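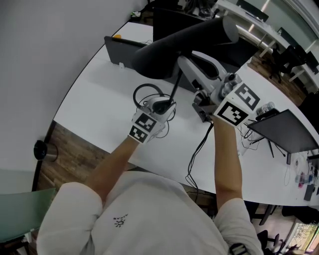

The long white desk, with the monitor on the right and the bin by the wall.

Illitz, Fitzgerald House, second floor
Minutes of the room users' meeting
9 Jul 2018

Chair: Bríd Keogh
Minutes: written by the undersigned, corrected by Eimear Breathnach
Present: Bríd Keogh, Eimear Breathnach, and the daily users of the room
Apologies: the two colleagues from the accounts side, who have sent their remarks by e-mail

1. Minutes of the April meeting

The minutes were read and accepted with one correction. Under point 4 it was written that the blinds will be "cleaned or changed". It should say only "cleaned". Bríd asked that the old version is removed from the shared folder.

From the April actions, the door handle is repaired and the second key is made. The label for the fuse box is not yet done and stays on the list.

2. The long white desk

Most of the time of the meeting was given to this point. Eimear reminded us that the desk is used by several people on the same day, and that everybody has the right to find space for the arms and for a notebook when they sit down. At the moment the right side is the problem. Between the monitor and the edge there are small bottles and other small items, and the clear plastic container is standing just to the left of the monitor.

It was discussed whether private items may stay on the desk during the night. One opinion was that a few bottles do not disturb anybody. Another opinion was that each person leaves only a few, and together they make a crowd. After some discussion we agreed the following:

Small bottles go into the drawer unit at the end of the day. The top drawer is for common use, the other drawers are for persons and will be marked with names.
The clear container may stay on the desk. Eimear will ask who it belongs to and what should be kept in it.
Telephones should not be left flat near the edge. In May one fell down and the glass was broken.
Cups are allowed, but only with a lid. This was already the rule and it is not changed.

A question was raised about cleaning the surface. The desk is white and smooth and it shows every mark from a pen. Drekivura, who are cleaning the floor of the building in the evening, do not touch desks where things are lying. Therefore a full clearing is needed once in two weeks, so that they can wipe the whole top. Bríd will agree the evening with them and put a note on the door.

3. Cables

The cables under and behind the right monitor are in a tangle. Two users said that they have pulled out the wrong plug when they wanted to move only the monitor. One cable comes over the front of the desk and hangs down, and a person who is sitting there can catch it with the knee.

Eimear has asked Wandari for a price for a cable tray that is fixed under the desk with screws. The tray with fitting costs 86 euro. It was asked if it can be glued, so that no holes are made, but Wandari do not recommend this for the weight. The meeting was in favour of the tray with screws. Before it is ordered, Eimear must check with the owner of the building if the desk belongs to them or to us. She believes that it is ours, but the paper was not found yet.

Until then, everybody is asked to use the fabric ties. A bag of 50 is in the common drawer. Please take what you need and do not put the bag in your own drawer. Each plug should also receive a paper flag with the name of the device. The undersigned will write the flags.

4. Partition and monitors

A remark came by e-mail that the black partition makes the left part of the desk dark in the afternoon. In the room the opinions were different. Those who sit facing it like it very much, and one person said that without it she would look all day at the other screens. It stays where it is. As a trial, a small lamp will be brought from the store room.

Small objects should not be put on the top edge of the partition or on the monitors. They fall behind and then somebody has to crawl for them.

The right monitor is on a thin stand and is turned at an angle. Please turn it with two hands and take it by the stand, not by the corner of the screen.

5. Bin

The small metal bin with the black rim is standing by the wall. It is good for paper, but it is small and it is full already at lunch time. The proposal to buy a second bin of the same kind was accepted without discussion. The proposal to buy one big bin with a pedal was not accepted, as it would take the place where one walks to the desk.

Food is not allowed in this bin. For food there is the bin in the kitchen, 9 metres along the corridor, and Bríd said that this is not a long journey.

6. Chairs and floor

The pale green chair was discussed at length. Some users find the back too straight. Others have brought their own cushion and are satisfied. We will not buy new chairs from this year's money. Eimear will look if the height can still be adjusted, and if not, the chair could be exchanged with one from the meeting room.

The wheels of some chairs in the building leave lines on the wood-grain floor. Felt pads or soft wheels were suggested, and Wandari have both. A price will be asked.

7. Money

For the whole year the room has a budget of 3000 euro. The tray and the second bin can be paid from it. Bríd reminded us that the painting of the walls is also planned and that she would like to keep the largest part for this. The colour was not discussed. It should be white again unless somebody writes to her before the end of the month.

8. Any other business

The window on the corridor side does not close fully. Please push it with the hand until the click is heard.

Somebody asked for a hook for coats. Bríd has one at home and will bring it.

Actions

Bríd: evening for clearing with Drekivura, note on the door, second bin, coat hook.
Eimear: ownership of the desk, order of the tray, owner of the clear container, height of the green chair, price of pads and wheels.
Undersigned: paper flags for plugs, names on the drawers, label for the fuse box, lamp from the store room.

The next meeting will be after the summer holidays. Points for the agenda can be sent to Eimear at any time.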